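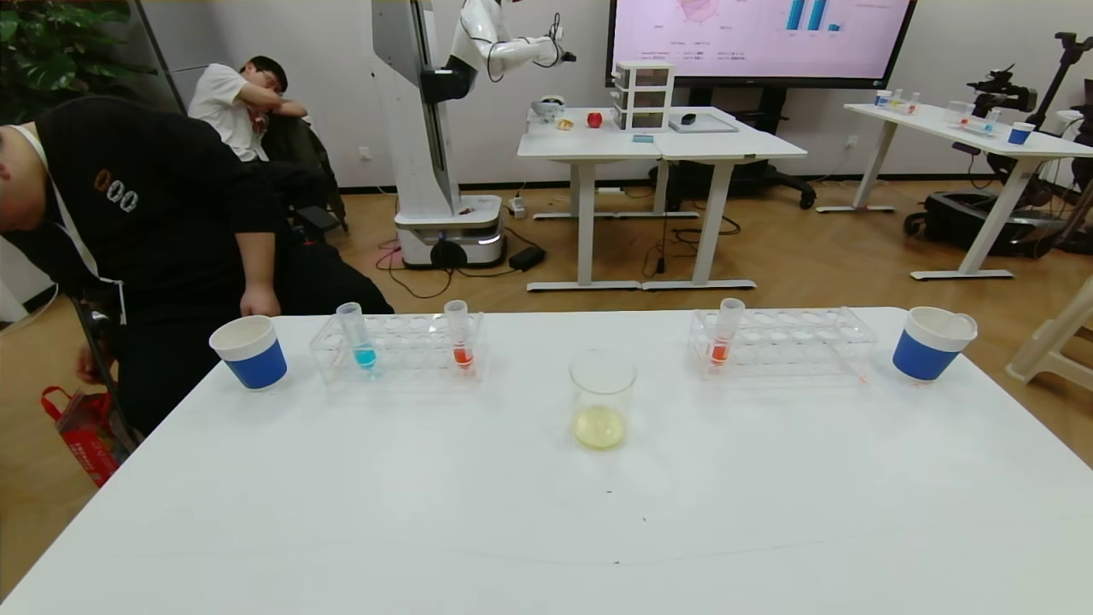

Tube-and-beaker bench, February 2025

tubewrangler
So I finally got my wrist camera comparison done and I'm pretty happy with it! Same pouring policy trained two ways, once on 600 demos with the head view only, once on the same 600 with the wrist views added. The head-only one did okay at finding the rack but kept fumbling the grasp. With wrist views, failed grasps dropped by half – way more than I expected. I used the Grellero training code, nothing fancy.

beaker_bob
Half of what though? If you ran ten trials each I'm not buying it.

tubewrangler
Fair! 822 trials total, split evenly. Clear plastic is the hard part (you can look right through the wall of a tube), so up close is where I think the extra view pays off.
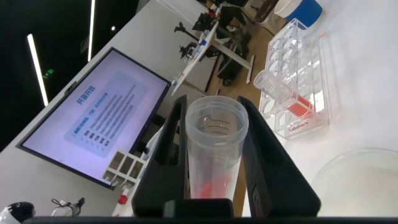 Ramesh Negi
I'd still want a run with a better head camera before giving the wrist all the credit. We tried that at Majimbun in August and got most of the gain from resolution alone.

tubewrangler
Hmm, ok, that's a good one. My head images get shrunk a lot before training, so I can't rule it out. I'll rerun at full size with 2 seeds – the long runs take me 4 days each, so be patient with me.
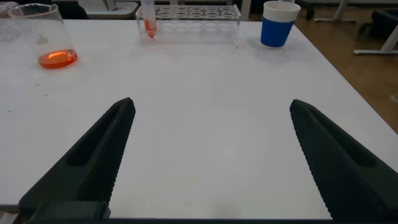 jholst
Did you retrain from scratch for each setup or fine-tune?

tubewrangler
From scratch both times, same number of steps.

beaker_bob
Good. Post the seeds separately please, not averaged.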